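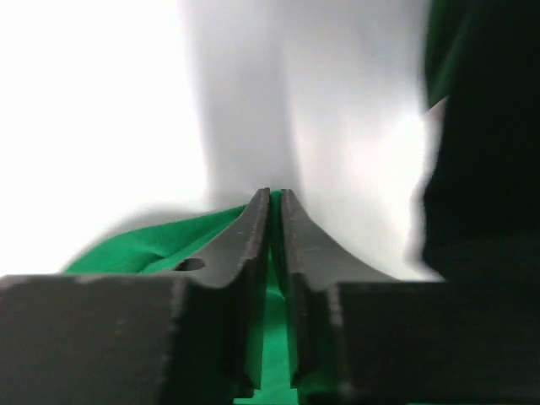 Can a losing candidate for town council ask for a recount if the gap is 2 votes out of 900?
Gil-soo Noh
Share · 4 comments

Depends on your state. Plenty of them order one automatically when it's that tight, others make the loser file and pay. Call the county clerk and get the deadline in writing.
Damián Saavedra 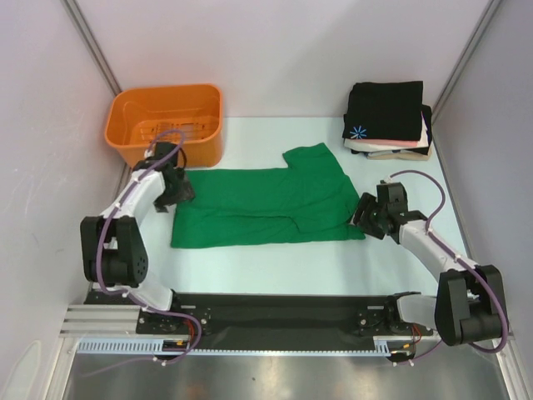 I'd also ask who pays. Ours in June cost the candidate a $150 deposit, and I never saw a straight answer on when you get it back.

Mikkelsen

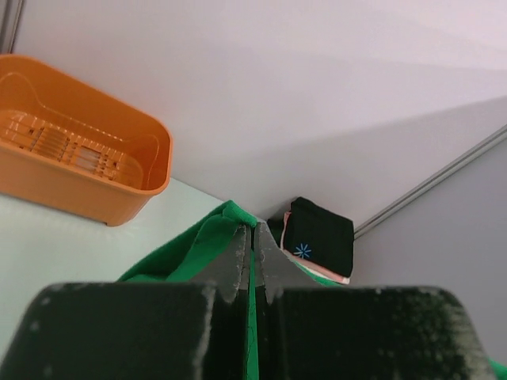 Don't expect much. They ran our mail ballots through the same machine and called that a recount. Same total, what a surprise. If your state allows a hand count, ask for that.

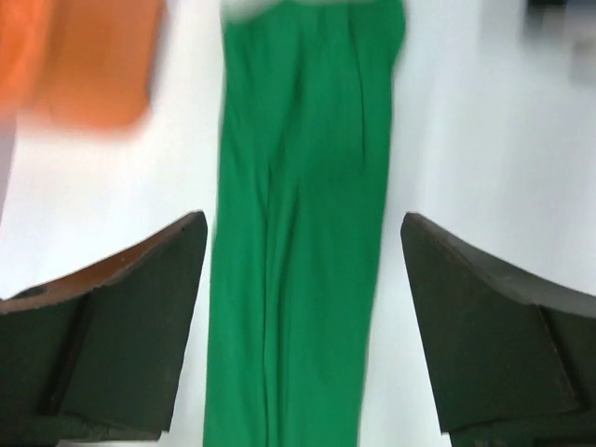 And go watch it if they let you. I sat there for 55 minutes and still have doubts about how they read the smudged ones.

Share · 2 comments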